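3.2 Planeamento da aquisição de equipamento

Antes de descrevermos o modelo de custos, convém contar de onde partimos, porque a ordem pela qual as coisas foram compradas acabou por pesar quase tanto como as próprias compras. O grupo de Satholm começou com uma verba única, a gastar até ao fim de novembro, e com uma lista de tarefas muito modesta: fechos de correr, dobras simples, sacos de pano, tudo aquilo que cabe em cima de uma mesa e que, ainda assim, dá uma trabalheira enorme a quem quer ensinar uma máquina a fazê-lo.

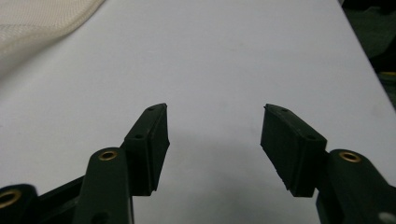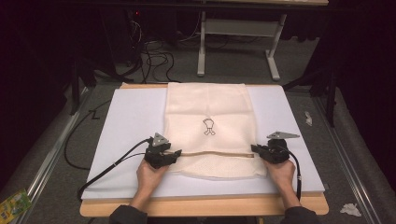

Figura 4. Trabalho com garras manuais: garra de plástico verde-escuro sobre o tampo (primeira imagem) e duas garras pretas junto ao fecho de uma bolsa de pano (segunda imagem).

A primeira decisão, e talvez a que mais discutimos ao longo do projeto, foi a de adiar a compra dos braços robóticos e investir primeiro em garras seguradas à mão. A proposta inicial da Flelstead, que ainda guardamos com algum carinho, previa dois braços completos, mesa, controlador e contrato de assistência, e teria consumido a verba inteira sem deixar margem para um único par de dedos sobresselentes. Ora, quem já passou uma tarde a trabalhar com tecido sabe que as peças de contacto são precisamente aquelas que não convém deixar faltar. Preferimos, por isso, repartir a despesa em 5 rubricas: garras, consumíveis, estrutura de apoio, cablagem e objetos de tarefa.

A rubrica dos consumíveis merece aqui uma palavra mais demorada. No orçamento original aparecia como uma linha discreta, quase envergonhada, lá no fundo da folha, e foi a que mais cresceu durante a revisão. Cada almofada de borracha ficou orçamentada a 69 coroas, preço que a Phetsri nos manteve para encomendas de 40 unidades. Parece pouco quando se olha para uma peça isolada (e foi assim que a olhámos durante demasiado tempo!), mas a conta muda de figura quando se planeia um ano de trabalho com várias garras em uso simultâneo. Recomendamos vivamente a outros grupos que peçam preço para o lote logo na primeira consulta, e que perguntem também pelo prazo de reposição, que no nosso caso não vinha escrito em lado nenhum.

Quanto à estrutura de apoio, optámos por perfis de alumínio e superfícies simples, fáceis de substituir e de transportar entre salas. Os cabos, pelo contrário, foram comprados com mais folga do que parecia sensato, e ainda bem: o comprimento que se mede na planta raramente chega quando há uma pessoa de verdade a mexer os dois braços. A Lumham forneceu-nos os objetos de tarefa, sobretudo artigos têxteis correntes, escolhidos por serem baratos e fáceis de repor iguais.

Para comparar as alternativas, usámos como unidade o custo por demonstração aproveitável, que inclui a amortização do equipamento, os consumíveis e as horas dos operadores. O plano foi dimensionado para 1338 demonstrações, valor que resulta da lista de tarefas apresentada na secção anterior e que serviu de base a todas as propostas, incluindo as que acabámos por recusar. Não entrámos em linha de conta com o espaço nem com a eletricidade, suportados pela instituição, e reconhecemos de bom grado que um grupo sem essa ajuda terá de refazer as contas.

A versão do orçamento aqui usada foi fechada em 2023-03-14, e os preços referem-se todos a essa data. A compra dos braços continua prevista para uma segunda fase, com uma verba própria e com requisitos de força e de abertura definidos a partir dos dados entretanto recolhidos. As quantidades por rubrica, incluindo a reserva para peças de substituição, encontram-se na Tabela 2, e o cálculo da amortização é apresentado na secção 3.3.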